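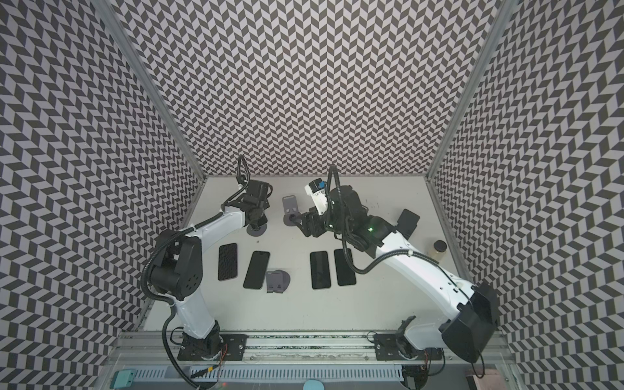
On Tuesday the Partington bench wrote:

> We're a bit stuck on the phones-and-stands task and wondered how
> Gilora got past it. We've got 200 demonstrations, all clean, all done by
> our best operator, and the policy still paws at the air beside the
> stand as soon as we shift it a hand's width. Do we just need more of
> the same? Also, do you tidy the table between goes? Ours gets reset to
> tape marks every time and it is slowly driving us mad.
>
> Last thing: do you throw away the fumbles, or keep them?

Hello Partington, and hello everyone else who's been lurking on this thread,

Please, please peel up the tape marks! I say it with love, as we had them too, and we spent most of February very carefully teaching two arms to do one thing in one spot. The loss curve looked gorgeous. Then one of us leaned on the table and nudged the stand, and that was the end of the gorgeous.

We're at 242 demonstrations on the same task now and I'd happily swap the first batch for half as many messy ones. So no, I wouldn't record more of the same. I'd stop for a day, change how you set the table, and carry on from there.

What we do at the moment, and I'm not claiming it's clever:

The phones go down wherever the hand puts them. Some flat and nearly side by side, some skewed, one off on its own towards the back. We use 5 phones and a couple of stands, and whoever is resetting is told not to look too hard at what they're doing. People are dreadful at being random, mind. Left alone I always put a phone back right and leave the near left bare, and you could see it in the plots once we'd drawn them. So now we roll a die for which part of the table gets crowded, and do the rest by feel.

We also start some goes in the middle. One gripper already has hold of the stand, the other is already hovering, and the operator picks it up from there. These are short and dull to record, but they helped more than anything else we tried, I think because the long demos only pass through that moment once. If you've only got an afternoon, spend it on those.

Odds and ends stay on the table. We've had a little jar in there with the phones for ages. It isn't part of the task and the operators have got used to working round it. Do move it about, though! Ours sat in one place for too long to begin with and I strongly suspect the policy was using it as a landmark.

Black phones on a pale top are the easy version, by the way. If somebody has a white phone they can spare, we'd love to borrow it.

On the one-operator question, I'd bring in a second person even if they're slower. Our quickest operator always comes at the stand from the same side, every single time, lovely to watch, and the model learned that side and no other. Our slowest one hesitates and changes her mind and her demos are worth having. The only thing I'm strict about is waiting. If nothing has moved for 8 seconds, we stop the recording and start again, otherwise you teach the arms to stand there thinking.

Fumbles: keep them if the operator recovers, bin them if a phone ends up out of reach. We tag the recovered ones in Enine with a plain text note ("regrip", "slid", "wrong phone") and decide at training time whether to use them. I did try a run without any and it was worse, though I only did it the once so don't quote me at a workshop. Whatever you do, write the note straight away. I left a whole session until the next morning and had to watch the lot again with a cup of tea going cold.

Cables, as you didn't ask: check the loop under the forearm before each session, and check that it hangs clear of the phones with the arm reaching right to the back. We had a run of goes where the cable brushed a phone on the way past and shifted it, and the operator kept correcting for it without noticing. It took a good while to work out why the arm was making that odd little sideways wiggle.

I'd be curious whether the Mukitz people see the same thing with the landmark business, as their table is much barer than ours. And Partington, if you send me a handful of your recordings I'll run them through our plotting script and send back the picture of where everything sits. It's a bit of a shock the first time. The script is a mess, so I'd sooner run it here than post it, but I'll clean it up if enough of you shout.

Off to roll the die again,

Gilora, bench two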